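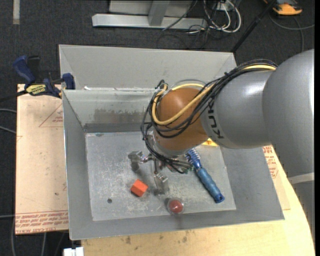
How much slack should the cable bundle have where it crosses the wrist on a bin picking cell?

Enough that the wrist can reach both ends of its travel without the loop going tight, plus a little. Jog each wrist axis to its limits by hand at low speed and look at the loop each time before you fix the last tie.

cerngate_cell wrote:
Adding to the above. Ours faulted on gripper comms 5 times in July, always with the wrist rolled over to reach a bin corner. The conductor had broken inside the jacket at the first tie after the wrist. Replaced the cable, moved that tie back 88 mm, no faults in 626 hours.

meltley2 wrote:
I would not move the tie. That puts the flex at the gripper connector, and the connector is the expensive part. Keep the tie and use a cable rated for torsion. Most of what gets sold as "flex" cable is rated for bending only.

cerngate_cell wrote:
The connector has its own strain relief on ours. Agree about the torsion rating. The old cable didn't have one.

idness_maint wrote:
Is the bin clamped? We chased a cable fault for weeks and the bin had crept along the table. The arm was going to taught positions and the fingers were catching the wall, which tugged on everything.

hinojosa wrote:
Clamp at one corner at least, 2 is better. Then re-teach the bin frame. Also restrict wrist roll in the grasp planner. A two-way grasp rotated 180 degrees is the same grasp on a symmetrical part, so there is no need to wind the cables up to get it.

meltley2 wrote:
Only if the fingers are symmetrical. With three fingers you lose that.

hinojosa wrote:
Fair. Then limit the roll and accept a few missed picks in the corners.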